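**Talk notes: keeping a pair of handheld grippers alive**
Climside meet-up, June 18, 2026

Slide 1. Say hello. Say Reinhold Kohlhase wrote the first checklist and I've only crossed things out. Wait for Reinhold to object.

Slide 2. Finger pads. Look at the seam before every session. If the pads don't meet along their whole length, stop and reseat them. Grit lives in the ridges. Soft brush, no solvent (ask me about September. Or don't).
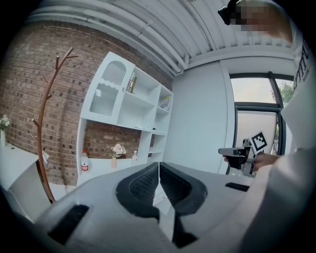
Ours get swapped after 400 grasps at Pallura, a number I picked because 196 looked fussy. Wanda Pruitt wanted 100. Wanda also wanted a budget.

Slide 3. Markers. Wipe with a dry cloth, check the corners for lifting, never "just nudge it straight". One nudge cost us 17 recordings and a very quiet lunch.

Slide 4. Cables. Leave enough slack to reach the top shelf. Tug test at the plug end, gently. PAUSE, someone always has a cable story.

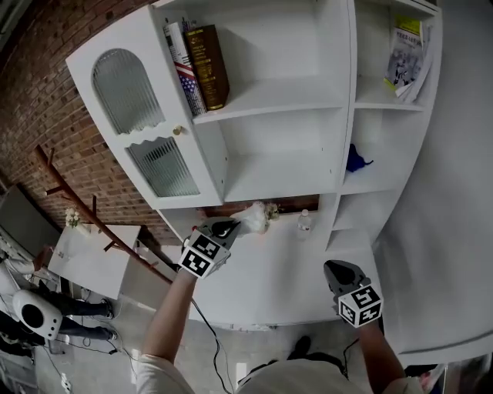

*Both grippers at the shelf, marker cubes fitted, left jaw going for the plastic bag.*

Slide 5. Spares: pads, screws, one printed cube per side. Label them L and R. Skip the Wendt anecdote if running over.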